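Setting up scheduled photo and video backup on an Android phone with Vuro

Posted July 18, 2022 by Octavian Lazăr
Filed under: Phones, How-to

Phone cameras now produce files large enough to fill the internal storage of a mid-range handset in one holiday. The procedure on this page copies photos and video to a computer or network drive on your home network, with no cloud account involved. It was written using a Pika handset on Android 12 and Vuro Sync on the desktop side. Menu names on other handsets differ slightly.

Requirements

An Android phone running version 9 or later.
A computer or network drive that stays switched on overnight. I use a Haugland two-bay unit in the laundry cupboard.
Vuro Sync installed on both devices, same major version.
Both devices on the same network. A guest network will not work, as most routers isolate guest clients from each other.

Step 1. Check how much you have to copy

On the phone, open Settings, then Storage, then Images and Videos. Note both totals. Confirm that the destination has at least twice that amount free. Vuro writes a temporary copy of each video before renaming it, and it keeps deleted files for a retention period that you set in Step 5.

Step 2. Give the destination a fixed address

Log in to the router and find the DHCP reservation page. Select the computer or network drive from the list of connected devices and reserve its current address. If you skip this, the address may change after a power failure and the phone will report "Host not found" until you edit the profile by hand.

Step 3. Create the shared folder

On the destination, create a folder named PhoneBackup. Inside it, create one subfolder per handset. Do not point two phones at the same subfolder. Many cameras number their files in the same sequence, and Vuro will treat matching names as conflicts and append a suffix to each one.

Create a user account that has write access to this folder and nothing else. Use that account on the phone. Do not use the administrator login.

Step 4. Add the profile on the phone

Open Vuro Sync and tap New Profile. Enter the reserved address, the account name and the password. Leave the port at its default. Tap Test. A green tick indicates that the phone could log in and write a small file.

Under Source, choose DCIM. This covers the built-in camera. Screenshots, and images saved from messaging apps, are usually stored in Pictures or in a folder belonging to the app, and each needs to be added as a separate source.

Under Direction, choose Phone to Host. The two-way setting is not suitable for backup. With two-way sync, a file removed from the computer is also removed from the phone on the next run.
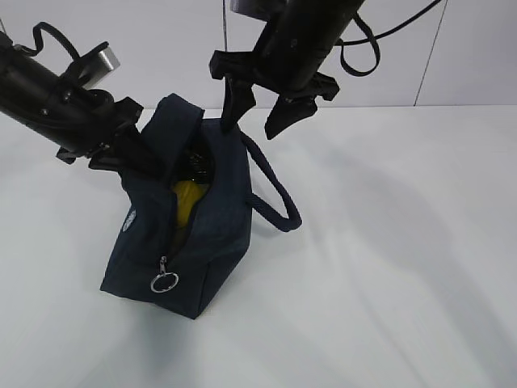
Two robotic arms and a small navy-blue fabric bag.

Step 5. Set the schedule and retention

Tap Schedule and set the start time to 11 pm, or whenever the phone is normally on its charger. Enable "Only while charging" and "Only on selected network", then choose your home network from the list. Android requires location permission to read the network name. If you deny it, the job will be skipped every night with no error shown.

Set Retention to 30 days. Files deleted from the phone will be moved to a folder called Archive on the destination and removed at the end of that period. If you intend to clear photos off the phone to free up space, set Retention to Never Remove instead.

Step 6. Exempt the app from battery optimization

Open Settings, then Apps, then Vuro Sync, then Battery. Choose Unrestricted. On the Pika there is a second control under Device Care called Sleeping Apps. Remove Vuro from that list as well. Most reports of a schedule that worked for three nights and then stopped come down to this setting.

Step 7. Run the first copy manually

Plug the phone in and tap Run Now. Keep the screen on for the first few minutes. My first run was 1000 files and took roughly two hours over 5 GHz Wi-Fi, most of it spent on video. Later runs finish in a minute or less.

If the first run stalls on large videos, open Advanced and change Timeout from 60 to 300 seconds. Leave Parallel Transfers at 2. Higher values gave no improvement here and caused the network drive to drop connections.

Step 8. Verify

Compare the file count in the Vuro log with the count shown by the destination's file manager. Open several photos and at least one long video directly from the destination. Then delete a test photo from the phone, run the job again and confirm that the file has moved to Archive.

Troubleshooting

"Access denied" on Test: the account can read the folder but cannot write to it. Recheck permissions on the subfolder as well as its parent.

Dates are wrong on copied files: enable Preserve Timestamps in Advanced, then delete the copies and run again. The option does not correct files already transferred.

Photos will not open on the computer: the phone is saving in HEIF format. Install a HEIF codec, or switch the camera to JPEG in its settings.

Job runs but copies nothing: check that the source is on internal storage. Memory cards need separate permission, granted the first time you browse to the card from inside the app.

Changes to this page

Step 6 was rewritten after the April update to Vuro Sync, which moved the battery prompt out of the setup wizard. Instructions for the older Sukside client have been removed. It can no longer connect to current versions of the host software.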